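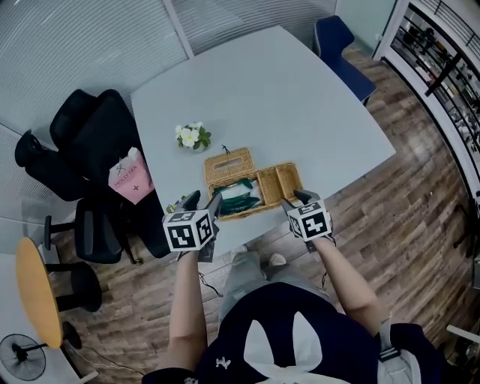
Stalolora Bead List
Subject: Re: Restringing the Hendriks necklaces, thread and sorting
From: Revathi Warrier
To: stalolora list

Wenceslao Maldonado wrote:

> I bought the rest of the Hendriks lot in September, the part that was
> left after the buttons went. It is all pressed glass, mostly rounds and
> bicones, with a few molded leaves. Lisell had it down as 4,000 beads.
> I have not checked. Some are still on their old strings and the rest are
> in jars with the dust.
>
> Three questions for the list. First, the old strings are cotton and break
> when I pick them up. Do I cut everything off now or leave the strung
> pieces alone until I need them? Second, what are people using to restring
> glass of this age? The holes are uneven and some have sharp rims. I tried
> the Fivoteck braided thread in the finest size and it frayed on the first
> necklace before I got to the clasp. Third, is there any point in sorting
> by exact size, or is color enough?
>
> I would like to have a few necklaces ready for the spring table and sell
> the remainder loose.
>
> Wenceslao

Wenceslao,

I had a smaller batch from the same estate two years ago, so I can answer for some of this. Mine were mainly blues and a muddy green, but the glass sounds the same.

On the old strings: leave them until you have written down the order. Even if you never plan to copy a pattern, the order tells you which beads were bought together. I lay a strand on a towel, take down the sequence on a card, and only then snip it. The card goes in the bag with the beads. If a strand breaks before you get to it, put what you can save in its own bag and mark it "broken" so you don't trust the order later.

Graduated strands are the ones to be careful with. Once the beads are in a jar it takes a whole evening with calipers to get a graduated run back, and you may still end up one short on one side of the center bead. I have a strand like that in the drawer and have never found the missing one.

For the thread, I think the Fivoteck is fine and the holes are the problem. Pressed glass often has a burr where the pin came out. Run a diamond reamer through the hole with the bead and the tip both under water. A few turns by hand is enough. Please don't use a motor tool on the leaves, the glass is thin at the stem end and I lost five of them that way. Do one bead from each group and try it on the thread before you commit to doing a whole jar. Many won't need it.

I also went up a size. The finest braid looks right in a small hole but there is nothing to fill the space in a large one, so the bead slides back and forth on its own rim. With the heavier size I could pass through twice on the rounds and once on the bicones. If you knot between beads, use silk and forget the braid. It doesn't hold a knot snugly against the glass, at least not when I tie it. 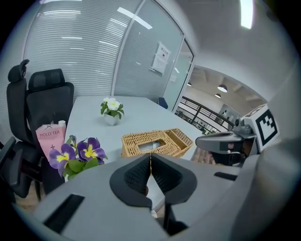 Photo: Wenceslao Maldonado

Cleaning comes before sorting, because half of what looks like a different color is dust. Lukewarm water, a drop of dish soap, a soft toothbrush for the leaves. Test any bead with a painted or metallic wash first. I had 9 gold-washed rounds in my batch and rinsed the gold off the first two. The others I wiped with a dry cloth and left alone. Beads with a pearl coating should not be soaked either. The coating lifts at the hole and after that it comes off in flakes.

Let them dry for a full day with the holes sideways if you can manage it. Water sits in the holes longer than you would expect and will stain silk.

About sorting. Color is enough for loose sales. For necklaces I would sort by size too, but only within the colors you mean to use. What I did:

1. Pull out anything chipped, cracked, or cloudy and keep it apart. These sell well enough by the scoop to people who do mosaic.

2. Split the good ones by shape. Rounds, bicones, leaves, and a dish for everything you can't name.

3. Split each shape by color in daylight. Do the greens and teals again the next morning. I have never gotten them right the first time.

4. Size only the colors you are going to string. A gauge with slots is faster than calipers for this.
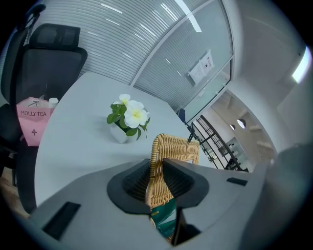 5. Weigh the rest. Count out 100 of one shape and size, weigh those, and work out the total from there. It isn't exact with pressed glass but it is close enough for a label, and it would tell you whether the Lisell number is any good.

Keep the labels simple. Shape, color, size if you know it, and "Hendriks" so the source stays with them. Collectors do ask. I wrote "old stock" on my first few bags and had to explain it every time someone picked one up.

Selling

I would not put the whole remainder out at once. When I brought 1,000 loose rounds to the table in one go, people took a few from the top and moved on. The next time I brought 315 of them in small bags by color and had two bags left at closing. Part of that was the price marked on each bag, part was that they could be held up to the window.

If you do want to move a large amount quickly, post it here first. Several people on the list make rosaries and buy rounds in quantity, and they don't mind mixed sizes as much as necklace people do. Give the hole size if you can. That is the first thing I get asked and I usually have to go back and measure.

For the necklaces, I would start with the bicones. They are more forgiving about small differences in size, and a plain strand of them with small spacers looks finished without much work. Keep the leaves for last. They hang badly unless there is something small on both sides of each one, and you will go through more spacers than you planned for. I use size 11 seed beads in a matching color, three between each pair of leaves, but others here may have something better.

Clasps: if any of the old ones are still attached, save them even if they don't close. The box clasps can often be fixed by bending the tongue up slightly with a fingernail. Don't use pliers on them unless you have a spare.

One thing I would like to know. Were there any black rounds with a molded star on one face? I have enough of those for most of a bracelet and need four more. I am happy to pay or trade some of the blue bicones. A photo of one next to a ruler would be enough for me to tell if they match.

I can lend you the reamer set if you don't want to buy one yet. The medium tip is worn but the other two are good.

Revathi Warrier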